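I have wanted a white table for years, and for years my mother talked me out of it. She ran a café in Ciscombe with brown tables, brown chairs and brown lino, on the grounds that brown forgives. Well, she has retired to Porkmont and I have gone and done it!

It came from a clearance sale that Noreen Khattak spotted in August, when a sandwich place was shutting up shop and wanted everything out by teatime. I paid 70 pounds, plus 3 more for the loan of a trolley, and it took two of us to get the thing through the door (Necati Ersoy pushed, I mostly shouted). Necati thinks I was robbed. I think he's cross about his thumb.

What I hadn't reckoned on was how much a white top changes where you want to sit. My old table lived in the darkest corner and I ate facing the wall. With this one I started looking at every table in every café I went into, and I got properly nosy about where people put them.

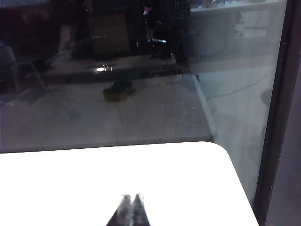

Glass is the thing to think about first if you're buying white. Put a pale table right up against a big pane and it gets very bright indeed, and then your eye goes straight past it to the window, where every speck and smudge is sitting there waiting for you. Rounded corners help more than you'd think, too. My hip has met a good many square ones.

Heloísa Seixas, who fits out small cafés under the name Nananora, told me to budget for window cleaning before I bought so much as a chair. "People wipe the table all day long and never look up," she said. She's right, and I was one of them.

As for stains, I've had turmeric, beetroot and one leaky biro. Warm water and washing-up liquid shifted the first two. The biro is under the fruit bowl, and my mother is visiting next month.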